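Gallery: open day at the Jumstead building, August 2025

The ground floor was opened to visitors for one day so that people could see how manipulation data is recorded by hand. The equipment on show was the Mollberg hand-held gripper, used singly and in pairs. No robot arm is needed at this stage. An operator holds the gripper, carries out an ordinary task with it, and the recording is later used to train a controller for an arm fitted with the same fingers.

Visits ran in groups of up to 17, each lasting 44 minutes including questions. The running order was a short talk, a demonstration by an operator, and then a period in which visitors could try the equipment themselves. The notes with the pictures cover the points that came up most often, in some cases with more detail than there was time for on the day.

Terms used below. An episode is one recording of one task, from the start signal to the stop signal. A marker is a printed black-and-white square whose pattern can be identified by software. Finger opening is the distance between the two gripping faces.

Reception desk, ground floor
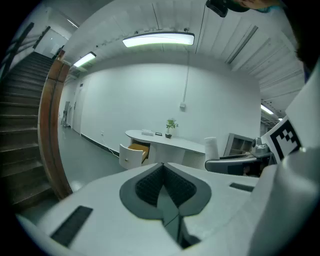

Drawer tasks are a standard item in the Mollberg task list, as they combine a small grasp with a constrained movement. The operator has to take hold of the knob, pull along the line of the runners and let go cleanly. If the pull is off line the drawer binds, and the fault is recorded along with everything else. The reception desk serves well for this: its front drawer, standing open, has a small round knob, and the yellow-orange interior contrasts strongly with the white front. Contrast of that kind is useful when episodes are sorted afterwards into open and closed states. The curved end of the desk is less convenient, as it offers no straight edge for judging alignment by eye.

Several visitors asked about the markers on the fingers. Each finger position is worked out from the apparent place and size of its marker in the camera view, so the grippers carry no separate sensor for finger opening. The printed squares have to be kept clean and flat. A scratched or lifted marker will usually still be read at close range, but the error in the opening figure grows, and the marker should be replaced before the next session.

The lens is a wide one. Straight lines near the edge of the view are bent a good deal, and this is corrected in software before any measurement is made. Calibration is done with a flat board at the beginning of each session and again if the gripper has been dropped. Ceiling lights are a known nuisance with lenses of this type, and exposure is therefore fixed before recording starts. With automatic exposure, brightness shifts each time the gripper tilts upwards, and the markers may be lost for a moment.

Notes on the recordings

The set held at Jumstead contained 1,539 episodes at the end of June. Episodes made by visitors are stored apart from the main set and are not used for training. They are kept for comparison with those of practised operators, mainly for speed of approach and for the number of times a grasp is corrected.

Storage and file checking are handled by software from Bech. The program rejects an episode if marker readings are missing for more than 20 consecutive readings. Most rejected episodes fail in the same way: the operator has turned a wrist so far that an arm or sleeve covers the marker.

Two-handed work at the curved table

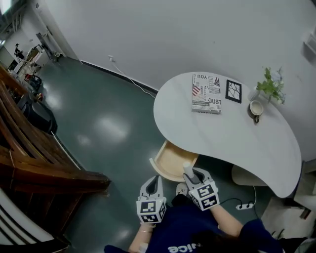 Two-handed episodes need a common reference, otherwise the two recordings cannot be placed in the same space. The Gellmont method does this with marker cubes, one fixed to each gripper, so that at least one face should be readable at most wrist angles. Both cubes are in use at the table, with the left gripper open and empty and the right one holding a small white cylindrical object just in front of the rounded edge. The empty hand is recorded at the same rate as the loaded one. Its waiting position matters to the controller, which must learn where to keep an idle arm during a one-sided grasp.

Small light objects are harder than they look. The fingers give very little feedback to the hand, and new operators tend to squeeze until the fingers stop moving. The advice given on the day was to close slowly and watch the object – if it shifts, open again and repeat the approach. A corrected grasp is still a valid episode and need not be deleted.

Table surfaces are left furnished for these sessions. A book, a plant and a cup and saucer all remained on top, and the recordings are more useful for it. A controller trained only on bare surfaces does poorly when moved to a room in normal use.

Trailing cables should be noted before starting, as an operator's attention is on the fingers and not on the floor.

Copies of the task list and the calibration sheet are available from the Jumstead front office on request.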